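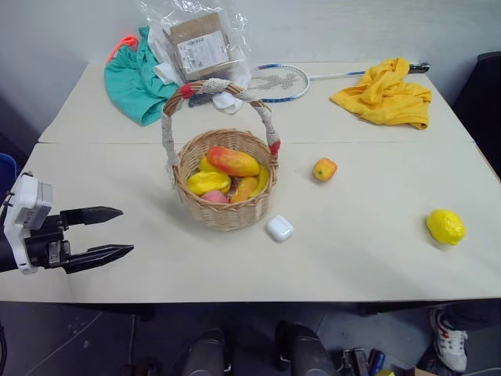

4.2 Greifplanung bei verdeckten Objekten

Die Auswahl des Greifziels erfolgt in Sirico zweistufig. Zunächst liefert die Segmentierung eine Maske je Objekt; anschließend bewertet der Planer Lambert die Kandidaten nach freier Annäherungsrichtung und Abstand zu starren Hindernissen. Einzeln auf der Tischfläche liegende Objekte wie der künstliche Apfel und die künstliche Zitrone in Abb. 4 erlauben einen Anflug aus mehreren Richtungen. Für Früchte im Korb schränken dagegen der hohe Henkel und die benachbarten Objekte den zulässigen Raum erheblich ein.

Der Trainingsdatensatz umfasst 1.924 annotierte Aufnahmen, von denen 1.116 mindestens ein teilweise verdecktes Zielobjekt enthalten. Für die Auswertung wurden 902 Greifversuche herangezogen; 90 davon brach die Kollisionsprüfung vor Beginn der Annäherung ab. Diese Fälle gehen als Fehlversuche in die Statistik ein.

Abb. 4: Versuchsaufbau mit geöffnetem Zweifingergreifer, Obstkorb und Einzelobjekten auf der Tischfläche.

Textilien und Folien am Tischrand werden nicht als Greifziele geführt, bleiben jedoch Teil des Kollisionsmodells. Ihre Tiefenwerte sind – insbesondere bei transparenter Verpackung – unzuverlässig, weshalb Lambert die Hüllkörper um einen festen Sicherheitsabstand erweitert. Die Parametrierung folgt dem von Mbwambo vorgeschlagenen Verfahren (vgl. Abschnitt 3.3).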